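Ziter opens its Plultilholm workshop for a day of robot handling demonstrations

MEDIA RELEASE
7/4/20
For immediate use

Ziter, the automation firm based at Plultilholm, will open its workshop to visitors for a public demonstration of robot arms handling light and awkward items. The open day is free, but places must be booked ahead.

The program covers three work areas. The first shows a robot arm working with artificial flowers and foliage on a flat table. The second deals with folded paper goods, and the third is a talk and question session on how small businesses can judge whether a handling task is ready to be automated.

The flower work is the newest of the three and has drawn the most interest from local businesses. It was set up after Pestley, a supplier of display flowers to hotels, showrooms and function centres, asked whether an arm could help with laying out stems before they are put together by hand. Pestley staff now spend a large part of each order sorting and setting out stems, and the busiest stretch of their year is the lead-up to December.

Artificial flowers are harder to handle than they look. The heads are wide and soft, the stems are thin, and the leaves catch on one another. A gripper that closes on the bloom can crush it out of shape, and one that closes on the stem has very little to hold.

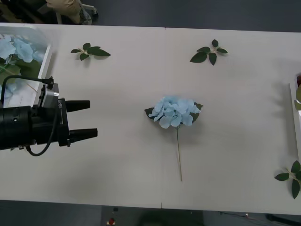
Work on the flower table is led by Mei-kuen Yau, who joined Ziter as a handling engineer after several years in packaging. She will be at the table throughout the open day and will take questions between runs.

"We get asked most often about speed, and speed is the last thing we look at," Ms Yau said. "We want to know if the arm can pick up a stem without dragging the one next to it. If it can do that over and over, we can talk about how fast it goes.

"People who arrange flowers for a living have been very good at telling us what we got wrong. One of the Pestley arrangers watched for a few minutes and told us we were coming in from the wrong side of the leaves. She was right, and we changed it that afternoon."

The stems used are ordinary stock from the Pestley range, including blue hydrangeas, red roses and separate leaf sprigs. Nothing has been added to them to make them easier for the arm to hold. Ziter asked for this at the start of the project, as stems altered for the trial would have told Pestley very little about its own orders.

Over the course of the project the team has recorded 257 handling runs. Ms Yau said the failed runs had been kept along with the good ones and that visitors were welcome to ask about either.

"A roller door goes up, people come in, and the arm may well drop something in front of them," she said. "I would like them to see that. It gives a fair idea of where the work is up to."

Pestley has not made a decision on using the equipment in its own premises. The company said it would look at the results once the current round of work was finished, and that its arrangers would be part of that discussion. The arranging itself – choosing the stems, setting the heights, tying off – is outside the project and will stay with staff.

The open day is supported by Mtshali, which runs short courses for people moving into technical work. Mtshali trainers will be on hand to talk about entry requirements, course fees and part-time study. A group of its students will also visit the workshop in the morning, before the doors open to the public.

Some 700 people live or work within walking distance of the Plultilholm site, and Ziter said it hoped neighbours would come as well as people from industry. The firm has been asked a number of times what goes on in the building, and this is the first time it has opened the workshop to the public.

Each session begins with a short safety briefing. Visitors then move through the work areas in small groups, with time at each one to watch and ask questions. The flower table usually takes the longest, as the arm is stopped between runs so the stems can be set out again.
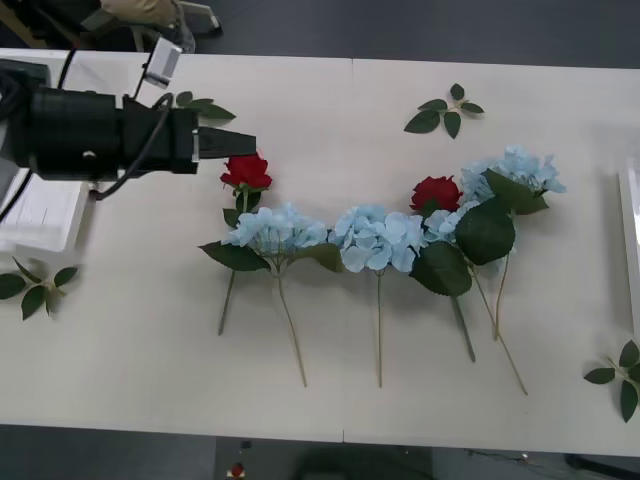 Visitor information

Sessions: There will be 2 public sessions, one in the late morning and one in the afternoon. The program is the same in both.

Cost: Free. Bookings are required, as group sizes are limited.

Getting there: Visitor parking is at the rear of the building. Please do not park in the loading bay, which stays in use during the day.

Access: The workshop is on one level with step-free entry from the car park. Seating is available near each work area. Please let Ziter know when booking if you need other arrangements.

Clothing: Closed shoes must be worn on the workshop floor. Long hair should be tied back.

Children: Children are welcome with an adult and must stay behind the marked lines while the arms are running.

Photography: Visitors may take photographs from behind the marked lines. Please ask before photographing staff or students.

Information for media

Media are invited to attend either session. Ms Yau is available for interview before the late morning session and again at the close of the day. Crews wishing to film at the flower table should tell Ziter ahead of time so that extra runs can be scheduled. Tripods can be used in the workshop, but power leads cannot be run across the floor.

A representative of Pestley will attend the afternoon session and can speak about the company's part in the project.

About Ziter

Ziter designs and tests handling equipment for small and medium businesses. Its work centres on items that vary in shape or are easily damaged, including paper goods, soft packaging and display materials. The firm carries out trials at its Plultilholm workshop and at customers' own sites.

Media contact: Communications desk, Ziter, Plultilholm

Ends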